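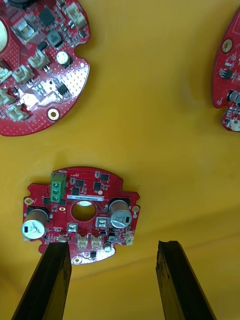
What is the best way to store loose circuit boards that have tall capacitors on them?

Lay them flat in a single layer with the parts facing up, and keep anything from resting on the capacitors.

Hi Femke, hi everyone,

I put the short version at the top for people who only read the first lines of the digest, but I have a lot more to say because I love this subject and I've been waiting for somebody to bring it up!

On April 20-something, Femke Koster wrote:

> Hello all,
>
> I've inherited a tray of the round red Plinduta boards from Nuwan
> Gamage, who is moving and clearing out his bench. They're the ones
> with the big hole in the middle, the green screw terminal block and
> the two fat silver capacitors. He had them stacked in a cookie tin
> with paper towel in between. I would like to do better than a
> cookie tin.
>
> My questions:
>
> 1. Can I stand them on edge in a rack, the way people do with
> square boards? The edges have so many notches and tabs that they
> don't seem to want to stand anywhere.
>
> 2. The big capacitors lean outward. Should I straighten them? It
> bothers me every time I look at them.
>
> 3. Is there any point in cleaning them before they go away? They
> look fine to me apart from some dust around the connectors.
>
> I read back through the archive but the only thread I found was the
> one on keyboards.
>
> Thanks,
> Femke

First of all, congratulations! These are such good-looking boards. I know you're supposed to care about what they do, but the red with the green terminal block gets me every time, and whoever did the layout had to fit it all in a ring and still leave space for the mounting holes. Have a slow look at one under a magnifier some evening, before you put them away.

Now, the rack. I tried it. Nuwan Begum lent me one of those slotted Wornen racks and I spent a happy 20 minutes finding out that a round board rolls until a tab catches, and then sits crooked with its neighbor's capacitors poking it in the back. If you cut your own slots to suit the tabs you could make it work, and if you do, please post the measurements. I gave up and went flat.

What I use now is a shallow drawer with a sheet of the pink antistatic foam in the bottom. Parts up, solder side down, with a finger's width between boards so you can get hold of one without dragging it over the next. Pick them up by the edges. It's tempting to hook a finger through the center hole (I did it for years), but then your thumb ends up on whatever is mounted near the hole, and the chips and the tiny resistors don't need that.

If you don't have enough drawer, use the mounting holes. Put a nylon standoff in each of the three, taller than the tallest capacitor, and you can set one board over another like cake tiers. Measure your own capacitors before you buy standoffs! Mine came from Hovirton in an assorted bag and the first lot I picked was too short, so the upper board rested right on the capacitor tops and rocked. I'd stop at two layers. Three will stand up, but then the one you want is always on the bottom.

Please don't use ordinary plastic food boxes straight on the board, or bubble wrap, unless the board is inside a proper shielding bag first. Nuwan's paper towel was kinder than bubble wrap would have been, though it does shed, and the fluff gets into the connectors.

On to the leaning capacitors. Leave them alone! I know, I know. Mine lean as well and I used to straighten them while I was on the phone. The legs are short and the joint takes all the bending, and after a few goes you can crack the solder or lift the pad. If one is loose enough to wobble when you breathe on it, reflow the joints from underneath, let it cool, and put a small dab of electronics-grade silicone at the base. If it's firm, it can lean all it likes. What I would check is the top of each can. Flat is good. If it's domed, or there's brown crust around the vent or the base, set that board aside with a tag on it and don't power it until the part has been replaced.

And make sure they're discharged before you handle them. Yours have been in a tin so they've had plenty of time, but it's a nice habit to put the meter across them anyway. Anything I've had powered recently gets bled down through a resistor, never shorted with a screwdriver.

Cleaning: dust them, yes. A soft dry natural-bristle brush, working from the middle outward, and tip the board so the dust falls off the edge and doesn't collect behind the connectors. If there's something sticky, use isopropyl on a swab and keep it off any printed label, because the ink on some of those comes off with one wipe. (Ask me how many boards I own with a clean white rectangle on them.) Take a photo of every label first. I write the same number on a paper tag and tie it through one of the mounting holes with cotton thread, and that has saved me more than once.

Two more small things while I'm at it:

Back the screws in the green terminal block out a little, so the clamps are open. Tharindu Abeysekara taught me this one. If they're screwed down hard with no wire in them you may not notice when you come to use the board, and you end up poking the wire in under the clamp and wondering why nothing works. Open, you can see where it goes.

For the pale plastic connectors, I save the mating plugs whenever I find them and keep them in an envelope in the same drawer. If you've got spares, push them in and leave them there. They keep the dust out far better than tape, and tape leaves gum. Do ask Nuwan if he still has the plugs, and ask before the van is loaded!

The Mridha notes on long-term parts storage used to be in our files area and I can't find them now. If someone has a copy, could you put it back up? There was a good page on silica gel in there and I don't want to quote it from memory.

Femke, please tell us what you end up doing, drawer or tiers. And if you make slots, I want to see them.

All the best,
Tamer Rizk

P.S. Keep the cookie tin. With a bit of foam in it, it's perfect for standoffs.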